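Clarura Workshop Guidance
Working Alongside the Sorting Arms: Practical Tips for Bench Staff
Issued by the Falavska site office, September 6, 2021

The following advice is intended for all colleagues whose benches now share a room with the sorting arms. It replaces the notes handed out in August. Supervisors are asked to keep a printed copy at each bench and to go through it with new starters on their first shift.

What changes in the working day

Picking small goods out of mixed trays and dropping them into bins used to take up most of a morning. The arms will take on a growing share of that work. Bench staff remain responsible for setting out the goods, checking finished bins and dealing with any piece that an arm leaves behind. Job titles and pay grades are not affected. Shift patterns remain as they are until the 16 weeks of the introductory period have passed, after which they will be reviewed with staff.

Each member of staff will receive two half-days of training. Please do not operate the control panel before both have been completed and signed for.

Setting out the bench

Wipe the table top with a damp cloth and dry it fully. Crumbs of packing foam and scraps of tape are easily picked up with the goods and end up in the customer's parcel.

Place the bin first and the goods second. The bin should stand flat, with its opening clear on all sides and nothing hanging over the rim. Goods go beside it in a single layer. Pieces heaped on top of one another are slow to sort by hand and slower still by machine.

Look at the cable near the gripper before starting. It should hang in an easy curve, without kinks, and both plugs should be fully home. A loose plug is to be reported, and is not to be pushed back in while the arm is powered.
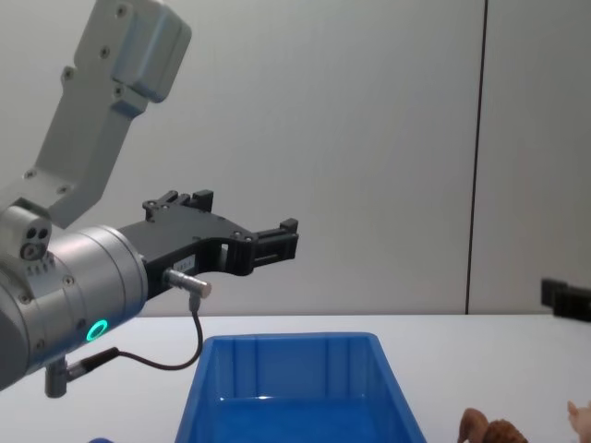

Endang Osman wrote in to say that the bench layout suits the arms well enough but leaves people reaching across the table all afternoon, and that her shoulders were sore by the end of the first week. She asked whether the bins might be moved nearer the front edge during hand checks, and whether anyone had thought about where a shorter person is meant to stand.

The point is accepted. During hand checks the bin may be drawn towards the person checking and returned to its place afterwards. Low platforms have been ordered from Hegedűs and may be requested through the stores. Staff are also reminded that checking and setting out should be swapped between partners every 60 minutes, and that this applies on busy days as well as quiet ones.

Keeping hands and clothing clear

Tie back long hair and remove lanyards, scarves and loose bracelets. Sleeves should be buttoned or rolled above the elbow.

Never reach under an arm to straighten a bin or collect a fallen piece. Press stop, wait for the arm to come to rest, and then reach in. An arm that is standing still may be between two movements, and a light on the wrist should not be read as permission to approach. The state shown on the control panel is the one to go by.

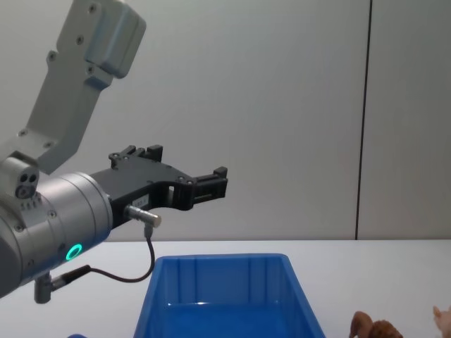
If an arm stops partway through a task, leave the bin and the goods where they are and note the time on the bench sheet. Yoga Lubis holds the fault book for the day shift and Cempaka Yeoh for the evening shift. Three faults at one bench in a single shift mean that the bench goes back to hand sorting until it has been looked at. No one will be marked down for output lost in this way.

Cleaning at the end of the shift

Switch off at the panel before any cleaning begins. Metal parts may be wiped with a dry, lint-free cloth. Do not spray anything on or near the gripper, and keep cloths away from the plugs and small openings.

Plastic bins can be washed in warm water with a little washing-up liquid. Dust gathers between the ribs on the inside, and an old nail brush will shift it. Stand the bins upside down on the rack and leave them overnight.

Questions and suggestions

Suggestions may be left in the box by the stores or given to Adi Tambunan. Written replies are posted on the Cirnureck noticeboard, with names removed on request.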